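Tarnura Star Grid Cover
by Plurnotwood

If you have ever wanted one cover that could follow you from room to room, we think you'll be very happy with the Tarnura. It started out as a simple throw for our own Ditholm showroom, and so many people asked to take it home that we finally gave in and put it in the shop (and we're so glad we did!).

The ground is a soft gray with a fine dark hatching, crossed by white bands that make a big, friendly grid, and over the top come the stars: light blue and pink with dark blue outlines, plus orange. It's a cheerful pattern without being a babyish one, and it's very forgiving of everyday living, which in our house means snacks, fruit and whatever else gets put down and forgotten until supper. 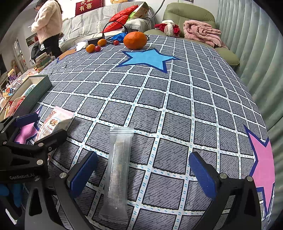 Saulius Grīnberga wrote to ask whether crumbs work their way into the weave, and added that after 15 washes his own cover still lies as flat as it did in February, though he does wish we made it in a bigger size.

Crumbs shake right out, Saulius, and a quick pass with a soft brush takes care of the stubborn ones! As for the bigger size, we're talking it over with the mill at Ní Bhriain, who weave all our covers, and we'll put a note on this page as soon as there's something to tell.

The colors were chosen to sit nicely beside furniture you already own. Pale green is a lovely partner for the light blue, and a pink blanket or a red pillow nearby will pick up the warmer stars.

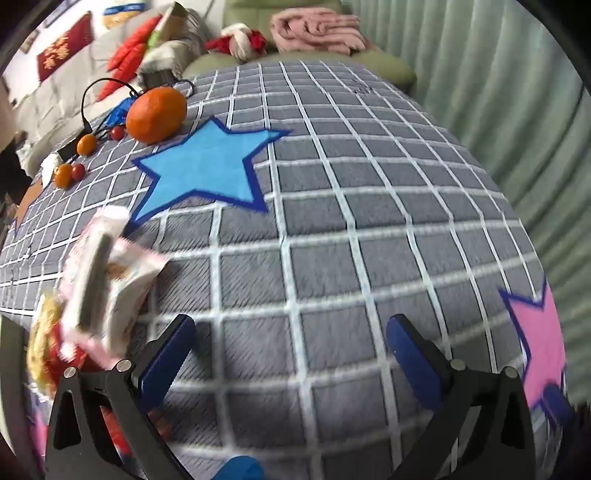 For washing, use cool water and a mild soap, and dry it flat or over a line, away from strong sun. Please skip the bleach and the fabric softener. A warm iron on the back is fine if you like things crisp.

Fabric: 100% cotton
Care: machine wash cool, line dry
Guarantee: 1095 days from delivery
In the package: 1 cover, 2 spare corner ties

Orders placed before noon leave Ditholm the same afternoon.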